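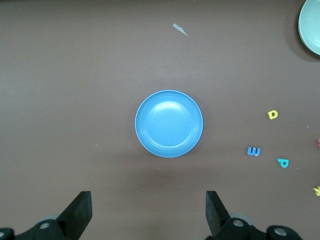 Wrist camera view, blue plate between the open fingers.

Flarnerik gripper comparison, progress report for November

In this period we worked mostly on the letter sorting task. The arm must pick foam letters from the table and put them on plates. We compare two finger sets, the flat black paddles we used from the start and the softer set from Kuhlmann, which came later than we planned.

We finished 1,616 pick attempts in total. The target in the work plan was 1,000 for the first set only, so we are ahead in the number of trials, but the Kuhlmann set still has the smaller share of them. The flat fingers are good with letters that lie free. They have more trouble when a letter is close to the rim of a plate, where one finger touches the rim first - we lost up to 50 attempts in this way before we changed the approach angle.

The controller was moved to Firkamine in the same month. The change cost us 4 working days, mainly for cable work and for new calibration of the wrist cameras.
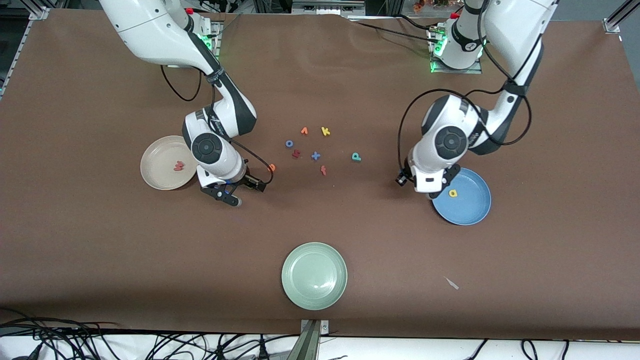 Does the delay of the Kuhlmann fingers change the final date of the project?
The final date stays the same. We use the reserve time that was planned for the Flelum camera test, and that test will be shorter.

Next steps are to repeat the rim trials with the Kuhlmann set, with the same letters and the same plates, and to send the table of results together with the cost overview. We ask for your approval to order one more pair of fingers, as the pads wear faster than we expected.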